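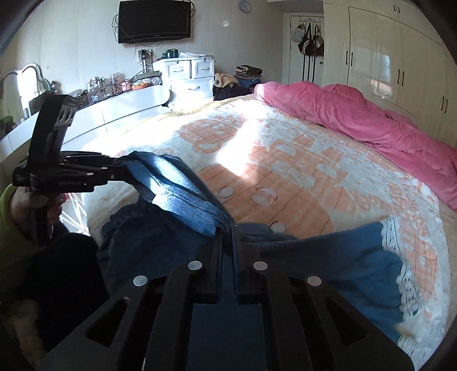 *Blue denim, folded.*

**October, Friday. Vat room, started after lunch**

Carrying on from the last page. The big vat (76 litres) was left covered overnight with the heater on low. Surface had a coppery skin this morning with a bit of dark foam in the middle. Liquid underneath was green going on yellow when I drew some up in the glass, so it is still reduced, but not as clear as I'd like. Smell normal.

Jozefína had written "cloudy, leave it" on the lid in chalk. Left it until after lunch. Still cloudy. I think this is chalk and undissolved lime coming up from the bottom after it was stirred too hard earlier in the week, and I'm not going to add anything until it has had a proper rest.

**Stock**

Made up fresh stock for topping up. Around 600 ml in the end, a bit more than the recipe in the blue folder. Used the Lollum pigment from the new tub. It wets out badly, worse than the old tub. It floats and clumps on the side of the jar whatever you do. Gayan says to paste it with a little warm water and a drop of washing-up liquid first and grind it with the glass muller. I did half that way and half by shaking it in a jar with marbles. The marbles were quicker and I couldn't feel any grit in either of them between finger and thumb.

Stock jar is on the shelf in the warm cupboard, labelled. Please don't put it back next to the window.

**Test strips**

Plain cotton calico, scoured, cut from the end of the Jireš roll. Wetted out for an hour and squeezed. Not the Istov cloth, which still has size in it even after two washes and gives those pale freckles we spent most of September arguing about.

- Strip A: one short dip, aired on the line. Pale, greenish for a long time before it turned. Uneven at the top where the clip was.
- Strip B: same dip, aired, dipped again. Mid blue. Much more even than A.
- Strip C: one long dip. Darker than A but not as dark as B, and it came off on my glove a good deal when rinsed. No gain from leaving it in.

As expected, really, but we had no record of it for this vat and Sabina wanted something to point at when people ask why they can't just leave their shirt in for the afternoon.

Cut a corner off each strip and taped them to the facing page. Rest of each strip goes in the window for light fading, half covered with card. Check at the end of the month.

**Rubbing**

Did the rubbing test on last week's strips now that they are fully dry. White cloth over the fingertip, same pressure as far as I can manage it, dry first and then damp.

Dry rub: very little on the cloth from the ones rinsed with vinegar, a clear blue smear from the ones that had water only. Damp rub: all of them come off. The vinegar ones less so. I would not sell any of these as they are.

Miroslava thinks the whole problem is the rinse and that we are stopping too early. She may be right. When I put one of the water-only strips back in the sink this afternoon the water was blue again straight away, and it had supposedly been rinsed until clear. The light over that sink is poor. Better to rinse in the white bucket by the door from now on, where you can see what you've got.

Also worth trying: a hot soapy wash after the strips have been left to air for a full day, then rub again. Not done yet.

**Weights and cloth**

The heavier cloth is still the difficult one. Colour sits on the outside of the yarn and the core stays white. That's fine if you want it to fade at the creases, and a nuisance for the Verard order, where they have asked for a flat navy that stays put. I looked at a cut end under the loupe and there's a definite white centre on every thread. Longer wetting out made no difference that I could see. A weaker vat and more dips is the usual advice. That's a lot of standing about, so it needs doing on a day when there are two of us in.

Rozália asked whether we could fold and clamp the heavy cloth for a pattern. Tried a small piece, pleated and held between two offcuts of board with string. The folds on the inside took hardly any colour. The outer edges went dark with a feathery line running in from each one. Nice enough, but the board has stained and will mark the next piece unless it is sealed. Varnish is in the cupboard under the stairs.

**Heater**

The thermostat dial has slipped again. It reads a good deal lower than the glass thermometer. Don't trust the dial. Use the glass one, and stir gently from the top before reading. I've moved the pencil mark to where it should sit. Gayan to take the knob off and look at the grub screw when he's next in.

**pH**

Strips are out of date by the box but seem to agree with the newer ones. The vat is still on the high side. Fine for cotton. Nobody is to put wool in it, including the small skein that has been hanging on the hook with no name on it.

**To do**

- Skim the foam and put it aside, then return it after dipping.
- Let the big vat stand until the sediment is down. No stirring on the way past.
- Top up with stock only if a test dip comes out weak.
- Soapy wash on last week's strips, then repeat the rub.
- Order lime.
- Long gloves. The left one of the good pair has a split near the cuff.

Lid on and heater low at ten to six. Liquid was a little clearer by then, skin re-forming.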